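Ma gamelle et moi, troisième hiver

Je vous avais promis des nouvelles de ma grande résolution d'octobre : ne plus acheter un seul déjeuner à midi. Eh bien j'ai craqué deux fois, dont une pour un bobun de chez Saengthong (je ne regrette rien, il était énorme et il restait des nems !). 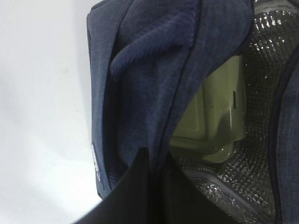

Pour le reste, j'ai tenu, et je commence à avoir mes petites habitudes. Le dimanche soir, je ne cuisine plus cinq plats différents comme l'an dernier, c'était l'enfer, j'y passais la soirée et je finissais par manger du riz froid le jeudi en faisant la tête. Maintenant je fais une grosse casserole de lentilles ou de pois chiches, une plaque de légumes au four, et je change la sauce. Yaourt-citron un jour, tahini le lendemain, et le surlendemain ce qui traîne dans la porte du frigo – la moutarde à l'estragon sauve beaucoup de choses, croyez-moi.

Côté budget, j'ai fait mes comptes avec les tickets de l'année passée, tous gardés dans une boîte à chaussures. 828 euros de sandwichs, salades et formules ! J'ai recompté, j'avais même oublié les cafés. Cette année je me suis fixé 60 euros par mois pour tous mes midis, et pour l'instant ça passe, sauf quand j'achète du comté.

Vous êtes plusieurs à m'avoir demandé comment je fais sans micro-ondes au bureau. Je mange froid, ou alors je remplis un thermos de soupe bouillante le matin, après l'avoir rincé à l'eau très chaude. La soupe de courge d'Hiwot Zeleke, celle de l'atelier cuisine de Flirkema, supporte très bien le voyage : de la courge, des oignons fondus longtemps, une cuillère de berbéré et c'est tout. Elle met moins de berbéré que moi. Par contre les pâtes dans le thermos, j'ai essayé, plus jamais, on aurait dit du mastic.

Je cherche encore une solution pour la salade verte, qui arrive toujours un peu triste. J'ai essayé la feuille de papier absorbant, la sauce à part, les feuilles entières... La sauce à part aide vraiment, le reste, bof. Si vous avez mieux, les commentaires sont là pour ça. Le mois prochain je vous parle des gâteaux de quatre heures, j'ai 12 recettes à trier et personne à la maison n'est d'accord.

Commentaires

Maud_B
Pour la salade, prends du chou ! Coupé très fin avec la sauce dès le matin, il est meilleur à midi.

Jukano
828 euros, aïe. Je n'ose pas faire le calcul chez moi.

Tante Odile
Tu peux redonner les quantités de la soupe ? Je n'ai pas de berbéré, je mettrai du paprika.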